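Rindum 5-Quart Braising Pot: a season of stews

I've been cooking in the Rindum since October and I'm still a little giddy about it! My old pot scorched onions if I so much as looked away, and this one just doesn't. It browns evenly right out to the sides, and it holds a low simmer on my smallest burner without me fussing over the knob.

The first thing I made was short ribs (of course). Then white beans, then a chicken and barley thing my sister asked for twice, then more beans. The beans are what sold me. They came out creamy and whole after 37 minutes of soaking-day simmering, skins and all, and the broth was good enough to drink from a mug.

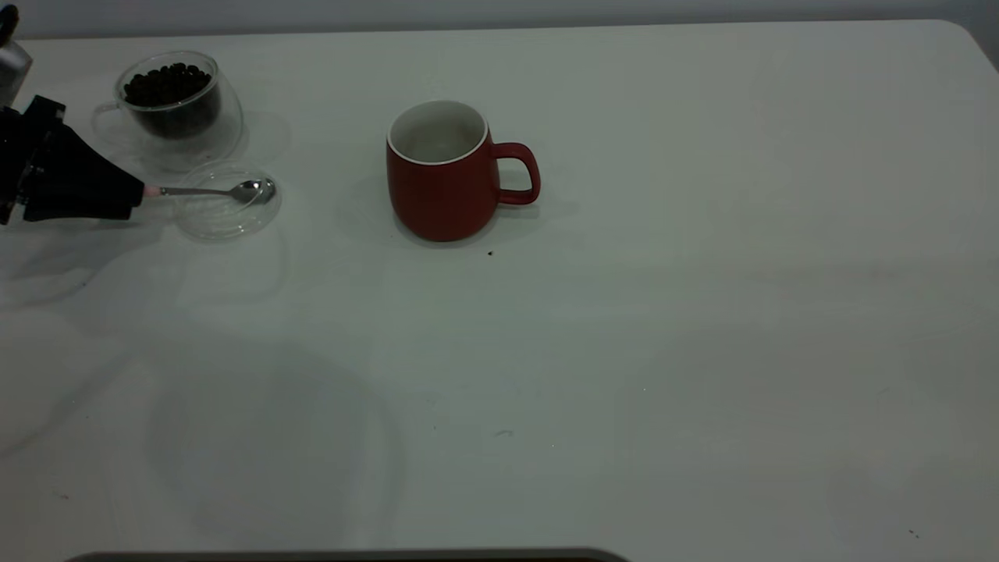

Photo: Liliana Zuccaro

Cleanup is easy. Warm water, a soft sponge, and a minute on the browned bits. I did manage to burn rice onto the bottom once, and a paste of baking soda left overnight lifted nearly all of it.

A couple of gripes. The side handles are narrow, so with thick oven mitts I can only get a few fingers through. And it's heavy when full, heavier than the Skavness I used before, so I ladle soup out where I used to pour. The pouring lip dribbles anyway.

It does fit a 21-inch oven with room for a tray of bread underneath, which makes me very happy on soup nights. Next up is my aunt's lamb with prunes, and I've already bought the prunes.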